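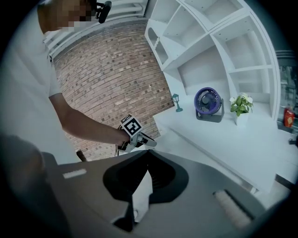 Dulton Hall – fall walk-through, October

Fire extinguishers
OK. All 5 are on their hooks, and the tags are in date. The one by the kitchen, tag 1362, has been moved to the left of the door and it's so much easier to reach now!

Exit signs and emergency lights
OK. Every light stayed on for the full 20 minutes. Love the new batteries.

Brick walls
OK. Mortar looks sound at eye level. Please check the outside corner by the downspout again after the first freeze.

Stairs and handrails
Needs work. Second bracket from the bottom is loose – two longer screws should do it. The new tread strips from Lerkalero grip beautifully, even in wet boots.

Chairs and tables
OK, mostly. One folding table has a latch that sticks. It's tagged and leaning in the coat room.

Kitchen
OK. Hood filters are spotless, great job to whoever scrubbed them. Gas shutoff label is faded, new one ordered (part 1251).

First aid box
Needs restock: large bandages, burn gel, gloves. Eye wash is good through spring.

Front walk
OK. Salt bin is full. Path light nearest the street is out.

Next check: before the holiday supper, 9 a.m., side door.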